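关于我们

Gakley马术中心

Gakley是一家从事赛马退役马转训、马匹寄养和骑术教学的机构。我们的主要工作是接收从平地赛和障碍赛退下来的纯血马，让它们学会在赛道以外的地方生活和工作，再为它们找到合适的骑手。除此以外，中心也开设成人和青少年骑术课，并为私人马主提供长期寄养。

我们的由来

中心由Decha Suwannarat创办。他早年在赛马马房做骑工，后来转做助理练马师，前后在赛马行业待了22年。那段时间里他经手过很多退役马，多数在四到七岁之间，腿脚没有大问题，只是速度不够，或者不再适应比赛节奏。这些马离开马房以后去了哪里，往往没有记录。他先是在租来的六间马房里接了三匹马，自己训，自己喂，周末请朋友来试骑。第一匹成功转手的是一匹骝色骟马，马房里叫它Turnen，后来在业余盛装舞步的初级组跳了几个赛季，现在已经不再参赛，养在新主人家里。

Fatima Mokgethi在第二年加入，负责训练和教学。她原来练三项赛，对纯血马从赛道转到越野和场地障碍的过程比较熟悉。中心现行的转训流程基本上是她写出来的，之后改过几次，主要改的是放牧期的长短。

我们现在的场地

中心现有马房40间，其中24间用于转训马，其余用于寄养马和教学马。室内训练场一座，沙地，长60米，宽25米。室外沙场两块，一块铺了排水层，雨后当天可以用，另一块要等地面干透。放牧地分成九块轮换使用，冬季有三块休养，不放马。场地外侧有一条环形马道，供马匹做慢步和长距离快步。

马房每天早上五点半喂第一遍料，六点半开始清圈。来访的客人请不要在早上八点以前进入马房区，这段时间通道里有推车和牵行的马。

转训怎么做

马到场以后先由兽医做一次检查，内容包括牙齿、背部、四肢和蹄。检查结果写进马匹档案，送马的一方会收到一份副本。之后进入放牧期，一般为六到十二周，这段时间不上鞍。赛马习惯了高能量饲料和固定的作息，放牧期里我们逐步减少精料，增加干草，让马和一到两匹性格稳定的老马同群。也有的马不适应整天在外，这样的马改为白天放牧，晚上回圈。

放牧期结束后从地面训练做起。赛马通常没有学过在上马石旁边站定，很多马习惯骑工被托上马背，走着就出发了。所以第一件要教的事就是站住。然后是打圈、让步、对小腿扶助的反应。多数马在赛道上习惯了骑手收紧缰绳就是要加速，这一点需要反复纠正，快的三周，慢的要几个月。

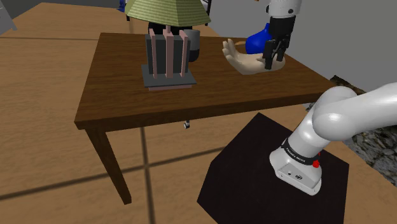
站住这一课，我在家里又陪它练了一个月才算稳，不过中心交马的时候已经把这一条写得很清楚，我没有觉得意外。Lekota的马主在回访时这样对我们说，她还提到，希望交接资料里能多写一些马在单独外出时的表现，她的马在场地里很安静，第一次独自走马道时却不肯离开大门。

这条意见我们采纳了。从那以后，每匹转训马在交接以前都要完成至少五次单独外出，由两名不同的骑手各骑一部分，情况逐次记录。如果马在单独外出时有明显困难，我们会在资料里写明，并建议由有经验的骑手接手。

平地训练稳定以后，马会接触地杆和小障碍，也会被带到别的场地参加一两次练习赛，看它在陌生环境里的反应。有些马在这个阶段显出跳跃能力，有些更适合盛装舞步或者休闲骑乘。我们不预先替马定方向。

哪些马我们不收

受场地和人手限制，以下几种情况我们一般不接收：需要继续手术治疗的马；四肢有严重肌腱损伤、恢复不满一年的马；没有护照或身份芯片无法核对的马；未去势的成年公马。如果马主拿不准，可以先把兽医报告和近期的影像资料寄来，我们看过以后再答复。

领养与交接

领养人需要填写申请表，说明骑龄、平时骑什么马、马打算养在哪里、由谁照管。申请通过以后，领养人至少来中心试骑三次，其中一次要有自己的教练在场。我们也会到马将来要住的马房看一次，看圈舍、围栏和放牧地。

交接时签领养协议。头十二个月为观察期，这期间马不得转卖，也不得用于繁殖。观察期内中心回访两次，一次在交接后第六周，一次在满一年以前。不论过了多少年，如果领养人没有条件继续养，马都可以送回来，我们要求的只是提前一个月通知。

自有完整档案以来，中心一共接收退役赛马300匹，这个数字包括后来因健康原因留在中心养老的马。养老马不对外领养，可以资助，资助人每季度收到一封信和照片。

骑术课

课程分入门、初级和中级三档。入门课为牵马、备鞍和打圈骑乘，每节45分钟，一对一。初级课最多四人一组，中级课按内容分平地和障碍。教学用马里有六匹是退役赛马，全部安排给中级以上的学员。最小学员年龄为八岁，骑手体重上限按马匹情况决定，请在报名时如实填写。

头盔必须佩戴，中心备有可借用的头盔，护甲在障碍课和越野课上同样必须穿。长发请束起。下雨时课程照常在室内进行，雷暴和大风天气停课，费用转入下一次。

寄养

寄养分全托和半托。全托包括三餐喂料、清圈、每日放牧和备毯，半托由马主自行承担周末的清圈和喂料。钉蹄和兽医费用由马主另付，可以用自己的钉蹄师，也可以约中心每五到六周来一次的钉蹄师。干草由中心统一购入，精料使用Zestus，马主如果要用别的饲料，请自带并标好马名和用量。

外来马入场以前需要出示疫苗记录，并在隔离马房住满14天。

费用从哪里来

中心的收入主要是课时费和寄养费，领养费只覆盖转训成本的一部分，其余靠捐助和每年一次的开放日补足。上一年度的开放日收到捐款3,278元，全部用于养老马的牙科和蹄部护理。年度账目可以在办公室查阅，也可以写信索取。

今年的开放日定在九月，具体安排会在中心公告栏和本页公布。参加人数有限，请提前登记。

来访

中心周一闭馆，其余时间上午九点到下午五点接待来访。看马、试骑和参观寄养马房都需要预约。停车场在大门左侧，马运车请从北侧入口进，大门口的转弯半径不够。请不要带狗，也不要自行给马喂食，有几匹马的饮食受兽医限制。

本页内容更新于2020-09-01。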